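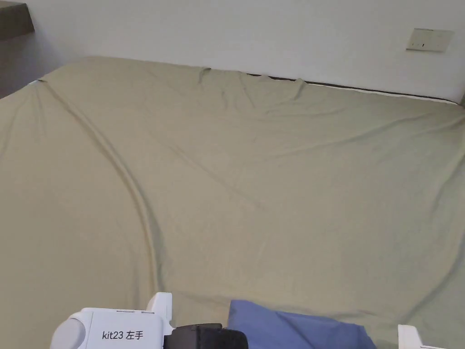 *Fitted sheet on the mattress. Note the long curved crease and the puckering along the wall side.*

# Fitting and tensioning a fitted sheet on a bed against a wall

Revised April 29, 2019. Original procedure by Frauke Haberkorn, with corrections from Yasir Bugti.

This page covers putting a fitted sheet on a large mattress when one side of the bed stands against a wall and cannot be walked around. It also covers removing creases after the sheet is on. Flat sheets, duvet covers and mattress protectors are on separate pages.

The procedure is written for the guest rooms at Vikorside, where the beds stay in position. It works for any room with the same layout.

## Terms

**Wall side.** The long side of the mattress next to the wall.

**Open side.** The long side facing the room.

**Pocket.** The sewn corner of the sheet that goes over a corner of the mattress.

**Skirt.** The part of the sheet that hangs down the side of the mattress and carries the elastic.

**Seated.** A pocket is seated when its seam lies on the vertical edge of the mattress corner and the elastic is under the mattress.

## What you need

- One fitted sheet of the correct size
- A flat, clean surface for unfolding, if the sheet came out of the dryer in a ball
- A spray bottle with plain water (creases only)
- Sheet straps, one set (optional)

No tools are needed. Take off rings and watches before working on the wall side. The gap is narrow, and the back of the hand rubs against the wall.

## Check the sheet first

1. Find the care label. On the Vidal and Tetetti sheets it is sewn into the foot end, on the left. Other makers put it elsewhere. If you are using a new brand, find the label once and write its position on the shelf tag.
2. Check the pocket depth. Measure the mattress from top seam to bottom seam, including any topper. The pocket must be deeper than this by at least 2 inches. A shallow pocket will seat but will climb off the corner when someone sits on the bed.
3. Pull the elastic at each corner and let go. If it does not spring back, set the sheet aside.
4. Check that the sheet is right side out. The hem stitching faces the mattress.

A sheet can be too long as well as too short. If it has surplus width, the surplus ends up on the wall side, where it is hardest to tuck. Small puckers along the far edge are the usual sign. They can be reduced by the steps below but will not go away completely on an oversize sheet.

## Procedure

### 1. Clear the bed

Remove pillows and blankets. Strip the old sheet from the open side first, then pull it across and away from the wall. Push the mattress back into position if it moved. Leave enough space on the wall side for a flat hand. If the mattress is hard against the wall, slide it toward you by a hand's width before starting and push it back at the end.

### 2. Lay out the sheet

Place the sheet on the mattress with the label at its usual end. Open it across the full width. Line up the center fold of the sheet with the center of the mattress. Do not pull anything tight yet.

### 3. Seat the wall-side head corner

Kneel on the mattress near the head. Lift the corner with one hand and pull the pocket down over it with the other. The elastic must go fully underneath. Let the corner down and check the seam with your thumb. It should run straight down the edge.

This is the least accessible corner, so it gets the most slack. Each corner after it has less.

### 4. Seat the wall-side foot corner

Move to the foot. Take hold of the pocket and draw it toward the foot end until the skirt along the wall lies straight. Lift the corner and seat the pocket.

### 5. Tuck the wall-side skirt

Work from the head to the foot with a flat hand, palm toward the mattress. Push the skirt straight down and sweep the elastic under. Move one hand width and repeat.

Do not gather the fabric with your fingertips. Gathering makes short vertical pinches where the sheet meets the wall. These will stay in place once the open side is pulled tight.

### 6. Seat the open-side corners

Seat the foot corner, then the head corner. The head corner will be tight. Bend the mattress corner up slightly, hook the pocket over it, and let the mattress flatten. The mattress does the stretching.

If you cannot seat the last pocket, do not force it. Go back and check whether the wall-side head pocket has slipped.

### 7. Tuck the open-side skirt

Start at the middle and work toward each end. Keep an even pull. Kneeling on the floor gives a better angle than bending over.

### 8. Check all corners

Look for any mattress fabric or edging showing at a corner. If a small piece is visible, the pocket is not seated. Lift that corner and reseat it before dealing with creases. Smoothing the top first is wasted work, as the crease will return when the corner is corrected.

## Reading the creases

The direction of a crease usually tells you where the fault is.

| Crease | Usual cause | Correction |
|---|---|---|
| One long curve from a corner toward the middle | Uneven pull between that corner and the opposite side | Reseat the corner, then pull the skirt on the opposite side |
| Faint diagonal lines spreading toward one side | More tension on that side | Release the skirt on that side and tuck again from the middle |
| Short puckers along the wall side | Skirt gathered during tucking, or surplus width | Untuck that section and sweep it with a flat hand |
| Grid of sharp straight lines | Fold marks from storage | Mist and smooth |
| Loose ripple across the foot | Sheet too long, or foot pockets too high | Pull both foot pockets lower |

Fix tension creases first and fold marks last. To tell them apart, press the crease flat with your palm and lift your hand. A tension crease comes back as a raised ridge. A fold mark stays low but leaves a visible line.

A plain sheet in a light color shows more of this than a patterned one. Side light from a window also makes shallow creases look deeper. Check under the ceiling light before redoing the whole sheet.

## Removing a long curved crease

1. Find the end of the crease nearest a corner.
2. Unhook the pocket at that corner.
3. Place both palms on the middle of the mattress and push the fabric toward the loose corner. Keep your hands flat.
4. Hold the fabric with one forearm and reseat the pocket with the free hand.
5. Go to the opposite side and pull the skirt straight down at the point the crease was heading for.
6. Press and release to check. If a ridge remains, repeat on the diagonally opposite corner.

Two people can do this faster. One holds the fabric while the other seats the pocket. Cecilia Dogbe and Sohail Paracha work as a pair on all the wall-side beds.

## Fold marks

Mist the marked area lightly with water from arm's length. Smooth it from the center outward with a dry palm. Let it dry before putting on the blanket. Do not soak the fabric. Do not iron on the mattress.

Cotton sheets taken from the dryer while still slightly warm and put straight on the bed rarely need this step.

## Straps

Straps are used only on beds where the pockets repeatedly climb. The Pemetti straps have 4 clips per set. Clip them to the skirt hem, not to the elastic, and run each strap diagonally under the corner. Fit the wall-side straps before the mattress is pushed back. Tighten until the skirt is flat and stop there. An over-tightened strap produces its own diagonal crease.

## Common faults

**The last corner will not reach.** The sheet is turned a quarter. Compare the long and short sides of the sheet with the mattress.

**The wall-side skirt comes out when the open side is pulled.** The elastic was against the side of the mattress and not underneath. Repeat step 5.

**The sheet catches behind the mattress.** Check for a rough edge on the bed frame. Report it to Shoaib Janjua and use another bed until it is sanded.

**The sheet fit before washing and is now tight.** Check the drying temperature on the label. Move the sheet to the stock for the thinner mattresses.

## Related pages

- Mattress protectors, zipped and elastic
- Folding fitted sheets for the shelf
- Linen stock and shelf tags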